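Clearing off the work table

Jan 24, 2022

I said in my last post that I would get to the work table before the end of the month, and I did. It took most of an afternoon. The drawers and the shelf are a separate job and I am not going to pretend I started on them.

The rule I set was simple. Everything comes off, the wood gets wiped, and only things I use every week go back.
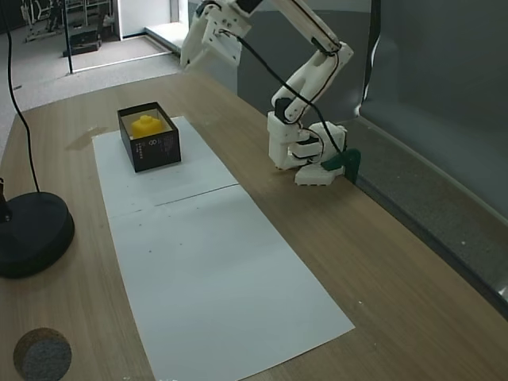
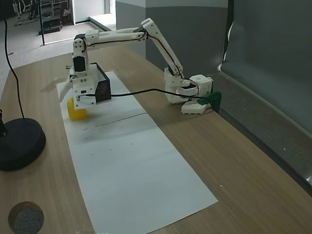

The table with white paper down and the little yellow block on it.

The paper is the best change I made. I used to keep a cutting mat on the table, a big green one, and it had warped so badly that small things rolled to the middle. Paper lies flat, and when it gets dirty I throw it out. I put two sheets end to end to make one long strip from the back of the table to the front. There is a thin line where they meet, and it doesn't bother me. I thought about taping the seam underneath and decided against it, as tape on this table has gone badly before.

The front sheet already has a few dark specks on it. It can stay until it looks worse than that.

I bought the paper on a roll the first time, from a place called Sotero that does packing supplies. I do not recommend buying it on a roll. It curls for days no matter what you put on the corners. Flat sheets come in packs of 100 and cost a little more, and they go down flat the first time. I still have most of the roll if anyone wants to wrap a couch.

Next, the black box. It has no lid, and I have no idea where the lid went. I looked behind the drawers and in the bag of other lids. The box is sturdy and the sides are straight, so I am keeping it for small things that would otherwise wander. Right now that means the yellow block, the one with rounded edges, which moves between the box and the paper depending on the day. I had four other boxes about that size and they went in the recycling. One good open box gets used. Five of them get stacked, and then I can't reach the bottom one.

The lamp question is not settled. I have wanted a better light over the table since last winter, and I had it narrowed down to two, the Olov and the Brarkus. The Olov has a clamp, which would save space, but the table edge only has so much room for clamps. The Brarkus has a weighted base and a longer neck, and it costs 122 dollars, and I am not paying 122 dollars for a lamp in January. I will look again in March, when the store on the corner usually marks things down. If you own either one, tell me whether the neck droops. The reviews disagree with each other and most of them were written the day the lamp arrived.

Now the stain. There is a faint dark mark on the wood just left of the paper, near the back. I have tried the following: dish soap and warm water, baking soda paste left on for 30 minutes, and a product from the hardware store that smelled like oranges and did nothing. Lemon oil made the wood around it look nicer, so the mark looked worse for a while. I have not tried sanding. The grain on this table is fine and straight and I would almost certainly leave a dip. My plan is to leave it alone. I could slide the paper over to cover it, but then the strip would not sit where I want it.

I bought the table secondhand from the Gebremichael building when they cleared out their ground floor, and it came with a wobble, two extra bolts and a wad of gum underneath. The wobble was one short leg. A folded piece of cardboard fixed it for a year, and then I got a proper felt pad, and that has been fine. The gum took a paint scraper.

Things that left the table for good:

The cutting mat.
A jar of pens, after I tested all of them. Most were dry.
Two phone chargers for phones I no longer have.
A stack of takeout menus.
The tape dispenser that needs two hands - I went back to the cheap one.

Things that went in a bag to decide about later:

A ruler with the first inch worn off.
Instruction booklets.
A mug with no handle.

The gray fabric hanging behind the table is staying up. I have gone back and forth on it. It collects dust along the bottom, and I have to go over it with the lint roller, but a plain background makes the table look calmer and I find small things faster against it. It also needs a hem. I pinned one side in the fall and gave up on the other.

As for upkeep, I am going to try wiping the wood whenever I change the paper and see if that is often enough. The drawers are next. I opened the top one to look for the box lid and closed it again.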